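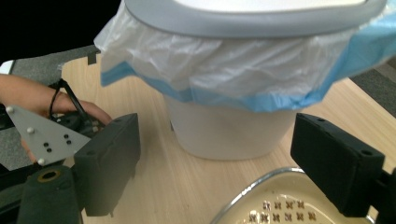

2018-11-08, Arkwood bench notes

Glue tests, round two. The Fineck hide glue has been at temperature since breakfast and smells exactly as you'd expect. Did eight lap joints in maple, all clamped at the same pressure, or what I've decided to call the same pressure until somebody buys us a gauge.

Results from the July batch, finally pulled apart: six broke in the wood, two let go clean along the glue line. Both failures came out of the jar marked FRESH. The label was in my handwriting, so no inquiry will be held.

Old jar is in the trash. New rule: date on the lid, and the word "fresh" is banned.

Contreras job: the drawer fronts are still moving. Shop humidity read 41 percent this morning, and I'd like it to stay there long enough for me to plane something twice. Left the fronts stickered by the wall. Please don't stack the Etdale chair parts on top of them again — they are not a shelf.

Bandsaw blade is drifting left. I adjusted the fence to agree with it, and we now have an understanding.

To do: knock the clamps off the maple tomorrow, after lunch. Order more glue, smaller jar. Find the good square.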